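Kilbridge build log, the simulator month

14 December 2021

So the real arm is still in pieces on the bench in the shared shop (waiting on a 30 tooth pulley, don't ask), and I've spent the whole week in the simulator instead. Oskari Kettunen gave me his kitchen model back in July and I finally got it loading without the counters falling through the floor!

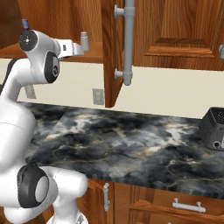

My big headache right now is cabinet doors. I wrote a little planner called Kasta that picks an approach path to a handle, and it was happily treating every door like a flat wall. An open upper door with a long vertical bar on it, hanging out over the counter, is a totally different problem from the closed one to its right, and the elbow needs room to swing too. I ran 314 tries last night with the door angle shuffled each time, and 200 of them got a path. I'll take it!

Next up is the drawer. Oskari thinks I should slow the wrist way down first, and he's probably right, but I want to see it go fast once.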